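README for the Laskowska recipe cards

Hi, and thanks for downloading this! What you have is a typed-up collection of recipe cards from my side of the family, plus a few from Dorota Makowska, who grew up two doors down from my grandmother on Laskowska and cooked from the same notebooks. I started typing in March and figured I'd be done in a couple of weeks. Ha. This is version 2, dated 28 April 2019.

What's in the folder

cards.csv has one row per card, 1178 rows in all. The columns are card_id, title, title_original, box, ingredients, method, stains and notes. Ingredients are one long cell with semicolons between them. I know, I know, they ought to be their own table, and if you want to split them up please send me what you make.

retyped.txt is the same thing in plain reading order, for people who just want to cook.

missing.txt lists the cards that mention another card I can't find ("use the dough from the Easter one" and so on). There are 127 of them. If you have family from Oltville or Nuseck and any of those titles ring a bell, write to me!

Where the cards came from

Two boxes. The green one is the Oltville box, mostly baking, mostly in pencil, and the pencil has rubbed so badly in places that I was tilting cards under a lamp to catch the dents. The other is a Flalex shoe box from Nuseck and it's everything else: soups, pickles, a cough syrup I don't recommend, four different ways to do beets. Dorota's cards were in the Nuseck box already, so they're numbered along with the rest. Hers have DM in the notes column.

The stains column started out as a silly thing and I've grown fond of it. It's free text. I wrote down whatever I could see on the card, so you'll find "butter, lower corner" and "tea ring" and a lot of "brown, no idea." The most cooked-from cards are the dirtiest ones, so if you want to know what people really ate, sort by that column and skip the blanks.

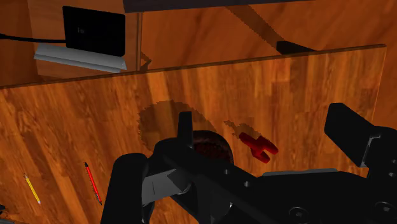

Color words were the hardest part of the typing. My grandmother hardly ever gave an oven time, she gave a color, and she had a dozen of them for crust alone: straw, fox, honey, old honey, violin. I've kept every one exactly as she wrote it and put my best guess in notes. Old honey is the warm orange-brown of that tabletop, with the lighter amber patches being plain honey and the darker streaks being the point where she'd have started yelling at the oven. Violin is darker still and only turns up on rye. If you translate these to minutes, please keep the original word next to your number.

Measurements

Anything in brackets is mine. "Glass" is her tea glass, and I measured that glass with water and got 200 milliliters, so that's what I used all the way through. Dorota says her mother's glasses were bigger, so treat the DM cards with some suspicion, especially the yeast ones. "A spoon" is a soup spoon, heaped. "A handful" I left alone. You have hands.

Names and spelling

Titles are in English in the title column and just as written in title_original, misspellings included. Some dishes have three spellings across the two boxes and I didn't merge them. Plenty of cards are named after people, and I left in first names and took out last names, except Dorota's, who asked to be in. 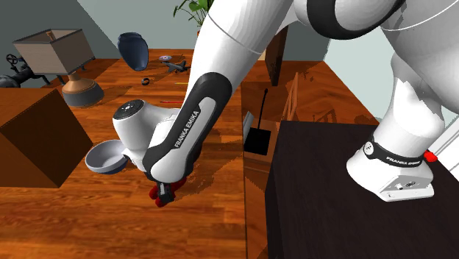

I got lots of help deciding what to do about capital letters, because the older cards switch to all caps whenever the writer got worked up (DO NOT OPEN THE DOOR shows up on nine cards, all of them sponge cake). In the end I kept caps where they were for shouting and dropped them where they were just somebody's neat lettering for a name. So a label like the white FRANKA EMIKA on that black band would go in my file as Franka Emika, and the sponge cake warnings stay loud. The original form is always in title_original if it was part of a title, but if it was down in the method I'm afraid it's gone. I should have kept a second column. Next version, maybe.

Known problems

Card 0 is blank. I left it in because the numbering was already written on the backs.

The beet cards may contain a duplicate. I've stared at them too long to tell.

Fractions came through strangely in some spreadsheet programs and turned into dates. If a recipe calls for a date's worth of flour, open the text file.

Using it

Cook from it, print it, fix it, pass it around. If you put it in a book, say where it came from and mail me a copy. Please don't scale up the cough syrup.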